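Jultero Massage Ball, Firm
Sold by Jonddale
Item 306

In stock. Ships flat rate with anything else in the order.

We held off on stocking massage balls for a long time. Most of the ones we were offered came with a chart of body parts and a promise about toxins. We asked one supplier which toxins and got a second chart. The Jultero came in a paper bag with a price on it, so we tried it.

What it does: you put it between yourself and the floor, or yourself and a wall, and lean. It presses on a sore spot. For a lot of people that feels good for a while. We haven't seen anything that convinces us it breaks up scar tissue, lengthens muscle or fixes posture, and we won't print that it does.

Size and feel
Firm all the way through, no air valve. It doesn't give much under body weight. If you've only used a tennis ball, expect this to be a lot harder. Start against a wall and leave the floor for later. It isn't meant for the spine, the front of the neck or anywhere that's bruised.

What about the vibrating kind?
The Fevent is the one people ask about. Niilo Hyvönen in our shop used one for eight weeks on his calves and then went back to the plain ball, mostly over the charging. It costs more than twice as much. Some customers like the buzz and we'll special order it, but we don't keep it on the shelf.

The Peixoto set has three balls in graded colors. The maker calls the grades "release levels." Two of the three felt the same to us.

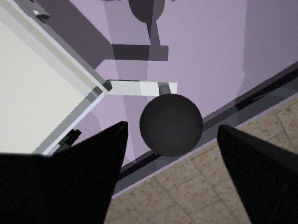

Textured balls are the other thing we get asked to carry, with spikes or ridges or raised dots that are supposed to "wake up" the tissue. We tried several and mainly noticed that they pick up carpet fuzz. A matte charcoal ball, smooth all over and with no seams or printing on it, is as fancy as a thing like this needs to be. Dark colors do vanish under a couch, so if you lose things easily, put it in a sock.

Cleaning
Dish soap and water. Skip the special spray.

Returns
You have 15 days, used or not. About 14 people have sent one back so far, nearly all saying it was too hard. Please believe us about the firmness.

Customer comment
"Fine. It's a ball. My hip is the same but I sleep a little better, or I think I do." Elsa Rustad, May 29, 2021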